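Speaker notes: Life after the final season
Annual meeting of the Tirkine Basketball League, players' welfare session
September 1, 2018
Speaker: Ritva Huttunen, head of player support

Opening

Good morning, and thank you to the league board for placing this session at the start of the day. I speak for the player support office, which looks after registered players during their contracts and for two seasons afterwards.

My subject is retirement from professional basketball: how players leave, what they are told beforehand, and what clubs in this league are now required to do. I shall take questions at the end. (Pause. Check that delegates have the blue paper.)

Where we stand

The league has registered 1,135 players since it was founded. Of those who left in the last three seasons, 68 agreed to be interviewed by our office. The interviews were held in person where possible and by telephone otherwise. Tuulikki Kinnunen led the work and her full report is in the blue paper.

Most of the players did not choose the date of their last match. A contract was not renewed, a trade fell through, or an injury settled the matter in the middle of a season. Several learned of the decision from their agent. One learned of it from a supporter.

(Do not name the club if asked.)

What former players told us

Money was raised less often than we had expected. Players spoke first about the loss of a timetable. Training, travel, meals and rest had been arranged for them since they were sixteen or seventeen, and in the weeks after release there was no call to be anywhere.

Onni Eskola, who played eleven seasons at guard for Jandura, has allowed me to quote him. "I kept waking for the morning session. I would be dressed before I remembered." He has since completed a coaching licence and works with the under-18 side.

Medical care was the second matter. Cover at most clubs ended on the last day of the contract, including for players still under treatment for knee or ankle injuries. The board has accepted that this must change.

The new duties on clubs

From this season every club shall:
Hold a private meeting with any player whose contract will not be renewed, before any public statement.
Continue treatment for an existing injury until the club doctor and the player's own doctor agree that it may stop.
Name one member of staff as the contact for former players.

Semwal and Cevon tried these arrangements last season. Both clubs report that the first meeting is the hardest part to do well, and Sirkka Laitinen of Cevon will speak about it after the break.

Training and second careers

(Next slide.)

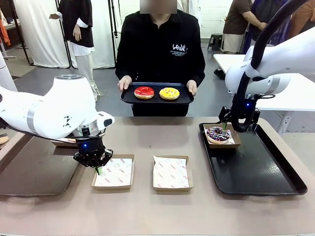 Slide 9. Robot workspace with paper-lined cardboard trays.

Study grants are open to any player with two full seasons in the league. The course need not have any link to sport. Applications for the spring term go to the player support office through the club, and a player who prefers to apply directly may do so.

I would ask coaches to allow time for study in the weekly plan. Vira Sydorenko has prepared a model timetable for clubs with midweek away fixtures — copies are on the table by the door.

Questions

Likely: who pays for treatment when a player moves abroad. Answer: the releasing club, under the terms in section 3 of the blue paper.

Likely: whether players on short contracts are covered. Answer: for the private meeting and for treatment, yes. For study grants, only once they have completed two full seasons.

Refer questions on agents' fees to the board. Break follows.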